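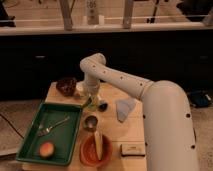 Tincuța Sandu has been laying up meal trays at Borton, a residential home with 114 beds, for longer than she cares to add up, and when the company announced last July that a robot arm would be joining her she went home and told her sister she was finished. She wasn't, as you may have guessed, and the morning I came by she poured me a coffee and let me watch the practice table for as long as I liked. There was a spoon and a round, blushing piece of fruit already on the green tray, and the white arm had its gripper pointed down among the cups in the middle of the wood. Tincuța watched it the way you watch a nephew parking your car.

The arm came through Pilleo, a small firm that sets up machines for kitchens, and Willy Van Leeuwen is the one who drives over when something needs adjusting. He is a patient man, fond of long explanations, and he told me that glass and fruit give him more trouble than anything heavy ever did – a plate is a plate, but every peach is its own shape.
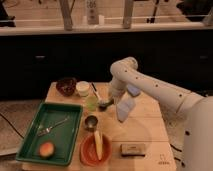 What happens to the hands

Two people used to start at five in the morning to have breakfast ready. The plan is for the arm to take the plain trays and for the staff to keep the 40 or so that need a human eye, the soft diets and the residents who want their cup on the left. Tincuța starts at seven now, and she carries trays to the rooms herself, which she had never had time for. She likes that part very much! She likes the new paperwork a good deal less, and she worries about the younger women, who counted on those early hours for the extra pay. Management has promised three months without any change to wages. She has asked for it in writing and was still waiting when I left.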